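Section 6. Teaching the label reader on a new shelf

By the time you reach this section you should have Plavomholm installed, the camera calibrated, and the shelf model loaded (sections 3 through 5). Now comes the part I like best: showing the software what your packages look like and watching it start to find labels by itself. It's a great moment the first time a box lights up green on the monitor, and you don't have to write any code to get there.

Set aside a quiet stretch for the first run. Later shelves go much faster, because Plavomholm keeps everything it learned from the first one.

6.1 Before you start

You need:
- A recording from the head camera, stored in the project folder
- The Dhanial annotation tool, opened from the same login as Plavomholm
- 800 MB of free disk space for the working cache

Note: If you recorded before calibrating, throw the recording out and make a new one. The label reader will happily train on it, and then every pose it reports will be off to one side.

6.2 Import and pick your frames

1. Open Dhanial and choose File, New Session.
2. Select the recording folder. The timeline fills in from left to right as the frames load.
3. Set Sampling to 15. The tool then keeps every fifteenth frame, plenty for hand work at a shelf.
4. Scrub through the timeline and star the frames where a label is being handled. Press S to star and S again to remove the star.
5. Aim for 80 starred frames. More is fine, but you will be outlining them yourself, so be kind to your wrist.
6. Click Save Selection.

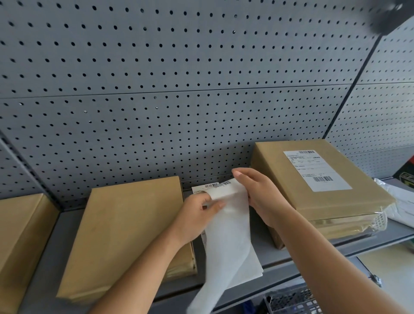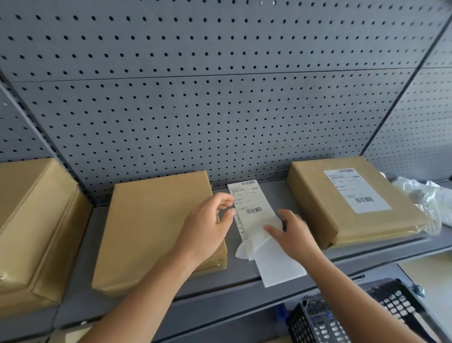
Both kinds of frame are worth a star, and the reason is how Plavomholm decides what counts as a label. The detector looks for a bright four-sided patch first and only then searches inside it for a barcode, so anything white and papery is a candidate until you teach it otherwise. Backing paper is the classic trap. In the first frame the white sheet hangs down in a long curl with barcodes near its top, while in the second the label is lying on the shelf with the backing partly peeled back and folded below it. Draw the two with different classes (Label and Backing) wherever you can tell them apart, and use Unsure where you can't. The crumpled white bag on the right should get the class Ignore. Plastic like that causes more false hits than anything else I've seen, and a few good outlines clear up most of them!

6.3 Draw the outlines

1. Open the first starred frame and press P for the polygon tool.
2. Click around the edge of each label, following curls and folds. Press Enter to close the shape.
3. Choose a class from the pop-up list.
4. If fingers cover part of a label, outline only the paper you can see, then check Partly Hidden.
5. Outline both hands with the class Hand. The planner uses these later to keep its distance.
6. Press N to go to the next starred frame.

Note: Track Forward copies your outlines to the next frame and nudges them into place. It's wonderful on boxes that stay put and pretty poor on loose paper - check every label shape before you accept it.

Caution: Don't draw a label's outline where you think it must be behind a hand. Guessed corners teach the pose estimator to guess too.

6.4 Train and check

1. Go back to Plavomholm and open Perception, Label Reader.
2. Under Source, choose your Dhanial session.
3. Set Hold Back to 20 percent. These frames stay out of training and are used for the check.
4. Click Train. You can close the window and the job will keep running.
5. When the status turns to Ready, click Review. Held-back frames open with the software's outlines in green and yours in blue.

Look closely at the corners. Plavomholm works out the tilt of a label from them, so a small slip at one corner shows up as a tilted box in the planner.

If the background holes of a pegboard panel are being picked up as print, raise Minimum Barcode Length one step and click Re-check. You don't need to train again for that setting.

Caution: Leave Motion Output switched off until the review is finished. A half-trained reader can report a label in the middle of someone's hand.

6.5 Share the model

Choose Export, Model Package and give it the shelf's name. Sites that run the Prarnance planner can load the package directly. If you have a shelf type that isn't in our library yet, please send your package to Zeeshan Bhutto on the Nundville support desk. He adds new ones to the library every August, and we love seeing what people come up with.

Go on to section 7 to connect the label reader to the planner.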